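Ticket: Upstairs freezer drawer frosting over, door alarm at night
Status: Closed
Opened by: Remedios Belmonte
Unit: Dollow upright freezer, stockroom, Flolstead shop
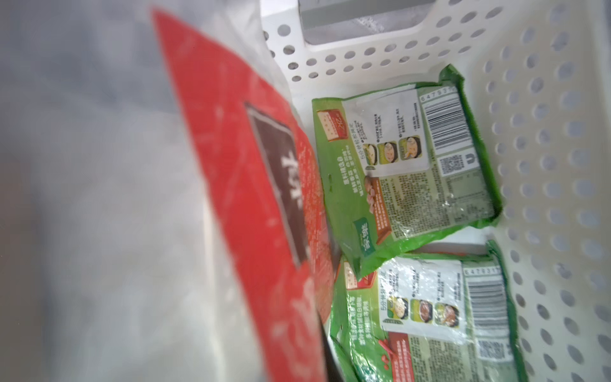 The alarm on the upright has gone off every night since the March delivery, always between 2 and 3 a.m., and by opening time there is a ridge of frost along the hinge side of the door. I have wiped it down each morning and it comes back. The drawers that came with the unit cracked last year, so the stock now sits in white plastic baskets with round holes in the walls, like the one with the red-banded package leaning against its side. The baskets are a little deeper than the old drawers. I don't know if that matters. The display reads normal when I come in. Nothing has thawed as far as I can tell, but I would like this looked at before we take the next order.

Reply from Dretus service desk
Thanks for the report. Please check the following and write back on this ticket:
Is the door closing under its own weight from a hand's width open?
Does the gasket hold a strip of paper on all four sides?
Has the alarm delay been changed from the factory setting?
Is anything stored above the load line on the inside wall?
Please do not chip at the frost with a tool. The liner on this model is thin and we see a lot of punctures.

Remedios
Door closes by itself. Paper strip holds on the top, bottom and handle side. On the hinge side it slides out with almost no pull, from the middle hinge cover down. I have not touched the alarm delay and would not know where to find it. The load line is under frost on the top shelf so I can't say. The other shelves are fine.

Dretus service desk
The hinge side is the likely source of the frost. A gasket that has taken a set can often be brought back with warm water. Empty the door racks, soak a towel in warm tap water and hold it along the loose section for a few minutes, then ease the gasket outward with your fingers. Close the door and leave it shut for 2 hours. Repeat the paper test.
For the alarm delay, hold the bell key until the display blinks. The number shown is the delay in minutes. Please send us that number.

Remedios
Did the towel. Paper now holds on the hinge side except the bottom corner, where it is still loose. The number on the display is 6.

Dretus service desk
That delay is correct, so leave it as it is. The night alarm needs another explanation, as the door is not being opened at that hour. This model runs its defrost cycle overnight. If the back wall vents are blocked, the warm air from the defrost collects at the probe and the unit reads it as an open door. How close do the baskets sit to the back wall?

Remedios
They touch it. With the old drawers there was a stop on the rail, but the baskets slide past it. I pushed them back as far as they would go so the door would clear them.

Dretus service desk
Please pull them forward so there is a gap of 50 mm behind each one. Holes in a basket wall don't make up for a blocked vent, particularly when the basket is full. If the door then touches the front of a basket, it is too deep for the cabinet and needs to come out. We will send a replacement gasket under the service plan. It presses into the channel by hand, starting at the corners.

Remedios
The top basket hits the door with the gap behind it. The others clear. I moved the top one to the chest freezer downstairs and put its shelf back in. Alarm did not go off last night.

Remedios
Second quiet night. Gasket arrived this morning in the same box as the Naqvi scale labels. Fitted it after closing. The bottom corner took a couple of tries because it was folded in shipping and wanted to stay folded. Paper holds all the way around now.

Dretus service desk
Good. Let the remaining frost go on its own over the next few cycles. If there is still a ridge after a week, switch the unit off and do a full defrost with the door open and towels down. Original drawers for this cabinet are still available if you want them, sold singly.

Remedios
Frost is gone except a thin patch behind the lower hinge cover, and that is not growing. No alarms. Please send a price for one drawer, top position. You can close this.

Dretus service desk
Price sent by email. Closing ticket. Cause recorded as gasket leak on hinge side and blocked rear vents.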